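The snack table at the end of the hall

Wakana Oshima does not like the word "catering". She has been putting out food for other people's meetings for years, first at Tennant and now for the tenants of the Furkon building, and she says the word makes everybody expect a hot lunch. 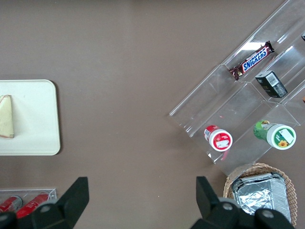
"I do a table," she says. "It's a table with things on it. You walk past, you take a thing, you go back to whatever you were pretending to read."

We are speaking on the third floor of the building, in a kitchen with one working tap, while she unpacks a box of paper napkins in a colour the supplier calls oat. She ordered white. She has decided not to fight it.

Her first rule is that people eat with their eyes and then with their elbows. Anything laid flat gets ignored unless it is at the front, and anything at the front gets knocked. Hence the clear stepped rack, which she bought after a February training day at Wornach when a pile of chocolate bars slid quietly to the floor during the opening remarks.

"I heard them go one at a time," she says. "The man kept talking about resilience."

She is fond of the rack in the way other people are fond of a good knife. A chocolate bar lying on a step, she says, looks as though someone has made a decision about it. The same bar in a bowl looks like leftover Halloween. She will put a Snickers on an upper shelf and set it at an angle, and she is unembarrassed about having opinions on the angle.

"Straight looks like a shop. If it looks like a shop, people start patting their pockets for change. A bit crooked and they understand it's free."

Sandwiches are another matter. Hers are cut in triangles and go on a pale tray with nothing underneath them. She has tried doilies and describes the period as "my lace years." A doily sticks to the bread, the bread sticks to the doily, and by three o'clock somebody senior is chewing paper and too polite to stop.

I ask what happens to the last sandwich.

"Nothing happens to it. That's the whole trouble. You could leave the last triangle on a tray for a week. They'll cut it in half. I've seen a triangle cut in half, and then the half cut in half, and then a sort of crumb sitting there like a museum piece."

Her solution, arrived at over 107 meetings (she keeps a notebook), is to remove the tray while two are still on it. She takes them to the front desk, where there is no shame about such things.

The basket is her one concession to charm. A foil tray of something homemade can look, in her words, "like you're about to be asked to carry it to a car," and wicker takes the edge off. She leaves the foil on until people are in the room. If it comes off early, the corner piece is gone before the chair has found his glasses.

Cans get a holder of their own, well away from the bread. She learned that at Viven, where a single can went over and took out a plate of egg and cress, a sign-in sheet and the sleeve of a visiting auditor. The auditor was very good about it. The report, she notes, was less good about it.

She is strict about the table itself. Plain, no cloth. A cloth, she says, is an invitation for someone to catch it on a belt buckle, and it also hides the crumbs until the end of the day, when they have become your problem. On bare brown you see the mess in time to wipe it. She also likes a good stretch of it left clear.

"Everyone wants to fill the gap. They see a gap and they bring me a fruit bowl. Where are you going to put your cup down, in the fruit?"

Does she ever get thanked? She thinks about this while folding the empty napkin box flat. A woman from the second floor once sent a card. Someone else wrote, on a feedback form with 200 words available for comments on the day's strategy session, "good sandwiches."

"I photocopied that one," she says.

She is booked again for 14th May, an afternoon session with a guest speaker and what the organiser has described as light nibbles. Oshima has asked how light. She has not heard back, and in the meantime she has ordered more bread.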